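In defence of the unlabelled jar

Jihad Azar
June 28, 2021

My mother-in-law has never labelled a jar in her life, and for years I took this as a sign of moral collapse.

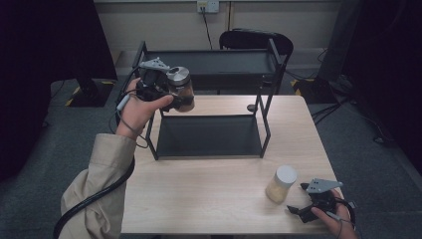
She has a cupboard in her kitchen in Fesolau that holds, by my reckoning, every brown powder known to man. Cumin sits by coffee, coffee by something she calls "the good one". Ask which is which and she unscrews a lid, holds it under your nose and waits, as if you were a slow child being shown the letter B.

I come from the other side. I once owned a label maker. I spent most of a wet January decanting things into matching containers and printing their names in small capitals, and I still remember the joy of sticking PAPRIKA on paprika. The starter set cost me 50 pounds, including a roll of tape I will be leaving to my grandchildren.

Then the labels began to lie. RICE became a different sort of rice. FLOUR was flour until we ran out, and then it was breadcrumbs, and I fed breadcrumbs to a white sauce on the strength of my own printing. My wife asked whether I had looked in the jar. I had read the jar. I thought that was the whole idea.

There is a shop near us, Hegarty, that now sells nothing but storage. You can buy a box for your boxes. The young man on the till told me that the clips were the future, and I bought four of the clips. Meanwhile the woman at Tarik, the grocer two doors down, keeps her spices in whatever the last lot of spices came in, and has never sold me the wrong thing.

I don't say we should all live by smell. I wouldn't want the chemist to try it, and I have views about the shed. But a kitchen is a small place which you visit several times a day, and if you can't tell your own cinnamon from your own gravy granules, a sticker is hiding a bigger problem.

The label maker is in the drawer under the toaster. I put a label on it when I bought it. It says LABEL MAKER, and I haven't had the heart to peel it off.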